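**Kitchen tidiers wanted! (Part-time, no catering experience needed)**

Posted 22 April 2022

Hello! I look after the kitchens at Trernano, and I need a couple of cheerful people to help me set them up, put them right again and generally keep crockery where crockery ought to be. I've been doing it more or less on my own since March and I'm running out of hours in the day, so I've finally been allowed to write an advert. I've never written one before, so forgive me if it rambles a bit.

## What we do

Trernano rents out small practice kitchens. People come to us to learn how to cook again after an illness, or to try out a layout before they spend money on their own house, or just to have a worktop and an oven for a morning. We had 1,553 bookings last year, which is a lot of mugs to hang back up! Every kitchen has a set list of things that live in it, and each session starts with everything in its place and ends (well, should end) the same way.

The set you'd be learning first is the one we call Kuvlow. It's my favourite, mainly for the colours. It has a mug tree, a toaster oven, a little cabinet with a drawer, a basket for the veg and a few plates, all on one brown tabletop.

## What the job involves

Most of it is laying out and clearing away. You'd arrive before the booking, check the table against the card, fetch anything that's missing and then come back afterwards to sort it all out. I'm fussy about a few things, so let me get them off my chest now:

- **Mugs go on the mug tree.** In Kuvlow there's a dark teal one with a yellow inside and a pale pink one with a dark inside. Teal on the left of the post, pink on the right, hung by their handles with the openings tipped downwards. Please don't leave them standing about in the sink!
- **Corn goes in the round wicker basket.** Two ears, side by side. If you find the basket being used for keys and phones, turf them out.
- **Plates get handled by the rim.** We have a white-grey one and a pale blue one in this set, and I'd much rather not find thumbprints in the middle. They stay on the table until the end and get cleared last.

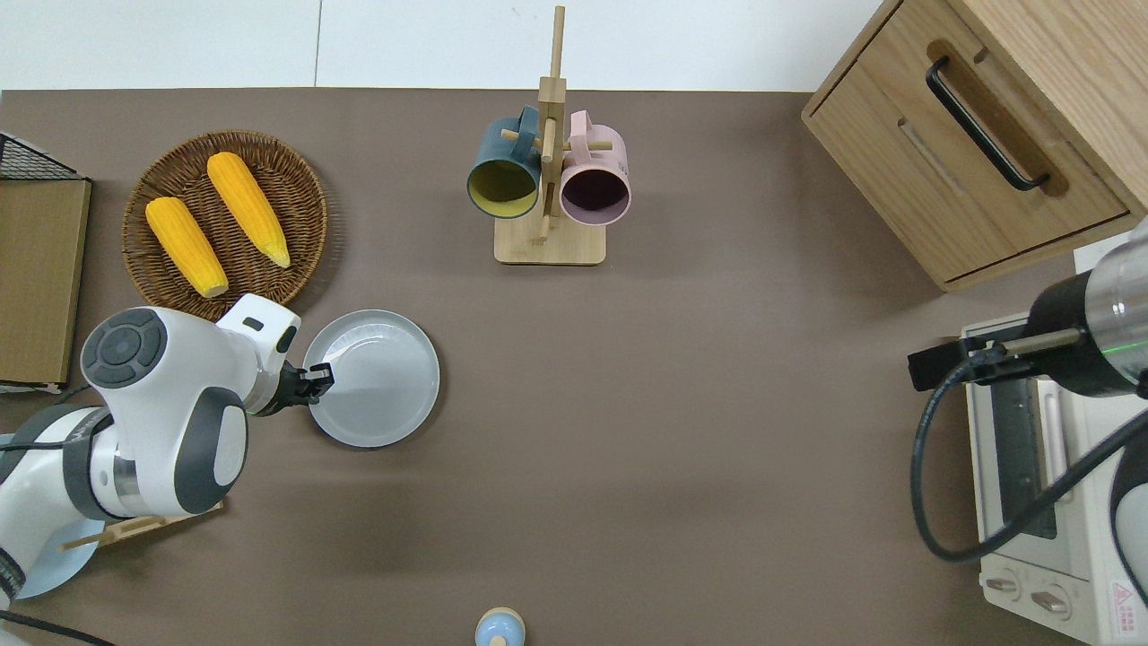 - **The toaster oven needs a proper look every time.** It's the cream one on the right of the table, just below the cabinet. Both knobs turned to off, glass door wiped, crumbs out. Leave the red-and-white warning label alone, please (somebody once tried to peel it off our other one and it took me ages to get a replacement).
- **The drawer gets opened and checked.** It's the one with the long black bar handle. Teaspoons breed in there, I swear.

There's a bit of paperwork too, but only a bit. You tick the card, write down anything chipped or lost, and pop it in the tray by the door. Once a month we do a full stock check across all the kitchens, 169 items on the current list, and I bring cake for that one.

## Who I'm looking for

You don't need any qualifications. I'd love to hear from you if you're the sort who straightens a picture in somebody else's hallway and can't help it. You should be happy on your feet for a few hours, able to carry a tray of crockery up one flight of stairs, and friendly with our visitors, some of whom are a bit nervous when they first come in. Being patient matters far more to me than being quick.

If you've worked in a café, a school kitchen or a care home, lovely, do say so. If you've only ever run your own kitchen, that's fine as well! I'll show you everything on your first few shifts and you'll have the layout card to look at until you know it by heart. The Kuvlow card just lists where things go with the table laid: basket and corn top left, mug tree at the top in the middle, cabinet in the top right corner, oven on the right.
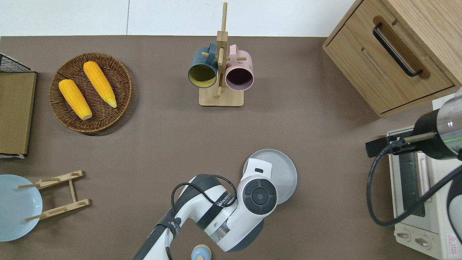
## Hours, pay and the practical bits

Shifts are three hours, mornings or afternoons, and I'm hoping each person can do four a week. We pay £11.20 an hour, with up to 2,000 pounds a year on top towards a college course if you fancy one (I did my food hygiene that way and then got carried away and did upholstery). Aprons are provided. Shoes aren't, so bring flat ones you don't mind splashing.

We're at 103 Macaraeg Street, over the old Sindov furniture showroom. The bus stops right outside and there's somewhere dry for bikes.

## How to apply

No CV needed! Write me a page, by hand or typed, telling me a bit about yourself and which shifts would suit you. Drop it through the letterbox marked "Kitchens", or hand it in at the front desk and ask for a look round while you're there. I'll get back to everyone, and if we both like the sound of it you can come and do a paid trial shift with me in Kuvlow.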